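Call for Participants: Two-Arm Bench Build, Pîrvu Shared Workshop

Applications are open until the end of May.
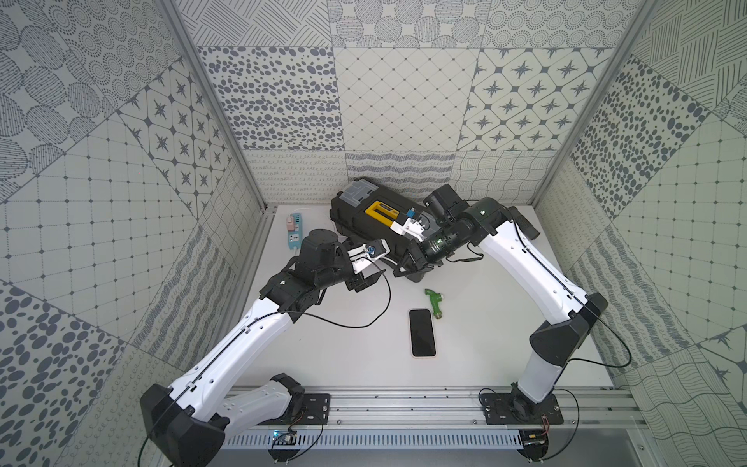 Do I need to have built a robot before?

Prior robot building is not required. Applicants should be comfortable with hand tools and able to follow a wiring diagram. Members of the project will teach the rest during the first sessions.

About the project

The Pîrvu Shared Workshop invites applications from adults who wish to take part in the next stage of its two-arm bench build. The project, known in the workshop as Joltport, concerns a pair of tabletop arms that handle ordinary household and garage articles: toolboxes, hose fittings, phones, power strips and the like. Both arms are bolted to an aluminum rail at the front of a white table, and the booth walls carry patterned tiles.

The first stage covered the booth, the rail and the mounting of the arms. The second stage is concerned with tasks that call for both arms on one object. A toolbox is the standard test piece. Participants will set up the objects, operate the arms, keep written records of each attempt and carry out repairs and changes to the hardware.

The project log at present holds 2,461 recorded attempts, of which 690 involve the toolbox. The workshop wishes to extend the log to objects with latches, lids and threaded parts. Suggestions from applicants for further objects are welcome and may be included with the application.

Places available

Bench participants. Duties include placing objects, running attempts from the operator's seat, and completing the log sheet after each one. Bench participants work in pairs and change seats at the halfway point of a session.

Hardware participants. Duties include cable routing along the arms, replacement of gripper fingers, checking of bolts at the mounting plates, and the printing or cutting of small brackets. Experience with a soldering iron is desirable. Hardware participants are also asked to attend one bench session in each month, in order to see how their parts hold up in use.

Software for the project is maintained under the name Sodo by Alina Munteanu. There is no vacancy for software at this time, although participants may submit corrections.

Time and attendance

Sessions are held in the evening, from 6:30 p.m. to 9:00 p.m. Each participant is expected at two sessions in a week for the length of the stage, which is planned at roughly 488 bench hours in total, shared among all pairs. Participants who know in advance that they will miss a session should inform their partner and enter the absence in the workshop book.

Who may apply

Applicants must be 18 years of age or older. Membership in the workshop is not needed at the time of application; those accepted will be entered as project members without a fee for the duration of the stage. Applicants must be able to read and write English well enough to keep the log. The operator's seat can be adjusted for height, and the bench area is reached without stairs. Applicants who require other arrangements are asked to state them in the application.

Conditions

Participation is unpaid. Tools, safety glasses and materials are supplied. Parts made for the project remain with the project, and drawings are released to all members through the Flullow shared folder. Participants may keep copies of their own drawings and may use them elsewhere.

All participants complete a safety session before operating the arms. Power to both arms must be off before any person reaches into the booth. Long sleeves must be fastened at the wrist, and hair must be tied back. A participant who does not observe these rules will be asked to leave the bench.

How to apply

Applications should be no longer than one page and should contain the following:

Name and preferred means of contact
The place applied for (bench or hardware)
Evenings on which the applicant is available
A short account of something the applicant has built, repaired or taken apart
One household object the applicant would propose for the log, with its approximate size

Applications may be handed in at the workshop desk or placed in the box marked Joltport beside the entrance. They will be read by Viorica Ursu, who coordinates the bench, together with Alina Munteanu. Selected applicants will be invited to a visit of one hour, during which they will be shown the bench and may try the operator's seat after a short introduction.

All applicants will receive a reply. Those not selected for this stage may ask to have their application held for the next one. Questions about the bench sessions should be addressed to Viorica Ursu at the workshop desk after 6:00 p.m.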